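Avummont opens its kitchen to robot teachers

AVUMMONT, June – Holen today released Simance 2, a remote-control kit for teaching two-armed robots household chores, confirming that the future of labor still involves the dishes.
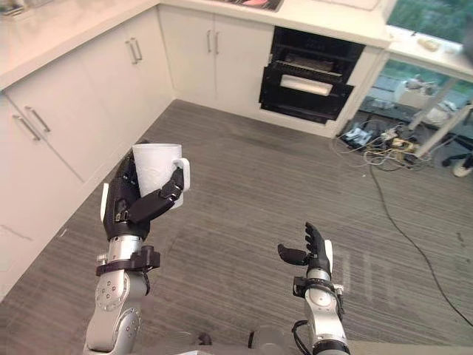 Simance 2 lets an operator record a task by doing it from across the room. Every finger is tracked, so a robot hand wrapped around a white mug, thumb near the handle, becomes a lesson. Trainers at Harb, the first customer, have logged 1524 demonstrations, 289 of them described internally as "educational."

New operators need 8 hours of practice and some humility. 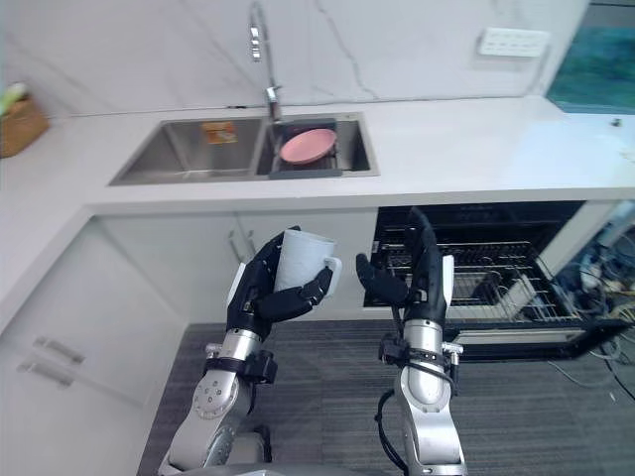 Availability

Simance 2 ships in June. Mugs sold separately.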